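Opinion > Consumer > Food and Packaging

21st May
By Stavros Galanis

The resealable bag that doesn't

My wife threw out a bag of almonds last week. It had a zipper strip across the top, a picture of the zipper strip on the front, and the words "stays fresh longer" in a green circle. The almonds were soft. The zipper had come away from one side of the bag the first time she opened it, as they do, and after that it was decoration.

I have been writing about groceries long enough to be suspicious of any word on a package that starts with "re." Resealable, recyclable, reusable, reimagined. Each of them asks you to believe in something that will happen later, in your kitchen, when the company is no longer in the room. I don't say they are lies. I say I would like to see somebody check.

Réka Szabó used to design pouches for a company called Matmont, and she is one of the few people in the business who will talk about this without sending me to a press office. I asked her how a zipper gets tested. She told me the strip is opened and closed on a machine, dead straight, with clean edges, and that the machine has never had salt on its fingers. "If it passes, it passes," she said. "What you do with it on the couch is a different product."

I think that sentence should be printed on the bag.

Consider what the customer pays. At the store near me, a plain bag of Sketia pretzels and a zippered bag of the same pretzels sit on the same shelf. The zippered one holds less. Per ounce it costs more, and the difference is being sold to me as a service. Perhaps it is one, for people who open a bag carefully along the dotted line and put it away half full. I have met those people. I am not sure there are enough of them to fill a shelf.

The industry's answer is that resealing cuts food waste. Gergely Major, who speaks for a packaging trade group and has always been polite to me, sent over a survey of 2,416 households in which a large majority said they wasted less when a package could be closed again. I read it twice. It asked people what they thought they wasted. It did not look in anyone's trash. If you asked me whether I floss more when I own floss, I would also say yes.

There may be better research out there, and if so I'd be glad to read it. But when I asked for a study where somebody weighed the thrown-out food, I was sent the survey again, this time as a slideshow.

Small bags have the opposite problem

The other approach is to give up on closing the bag and make it so small that it never needs closing. Veres has done this with nearly everything it sells. Lunchbox size, desk size, "moment" size. The pitch is that you eat what you opened and nothing goes stale, and I will admit this part is true. A single-serving bag of chips is never stale the next day – it is gone.

What you get in exchange is a lot of wrapper. A box of 40 little bags has 40 sets of seams and 40 crimped ends, and all that film goes in the same bin as the big bag would have. My town doesn't take any of it. The symbol on the back suggests that some town, somewhere, might. I called the number for the drop-off program and was told the nearest location had closed in July.

And the little bags don't stay where you put them. They slide behind the rice, they work their way under the dish towels, and you find one in a coat. So people buy a bin to hold them, with dividers, and now there is a hard plastic box whose whole job is to manage soft plastic bags.
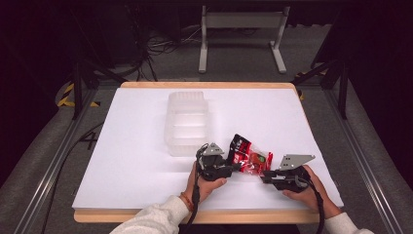 What the old ways had going for them

I am wary of nostalgia, too. My grandfather kept crackers in a tin and they were often terrible. But the tin closed. It closed the same way on the first day as it did years later, and no one had to line anything up with a thumb.

Benedek Szénási, who runs the dry goods store where I buy my coffee, sells a cheap metal clip called the Sturosel. It has a spring and two flat jaws. He keeps them in a bowl by the register and says he sells more of them every year, mostly to people carrying bags that already have zippers. I bought 5. They hold. One of them has been on a bag of lentils since before my knee surgery.

I'm aware that a clip is not a policy. Companies will go on printing green circles, and there are products, shredded cheese for one, where I would not want to go back to a knotted bag. All I ask is that the word be held to some kind of kitchen standard. Let a few ordinary people open the thing with greasy hands, close it in a hurry, and do it again until the food runs out. If the strip is still attached to both sides at the end, print whatever you like on the front.

Until then I'll buy the plain bag and use the clip.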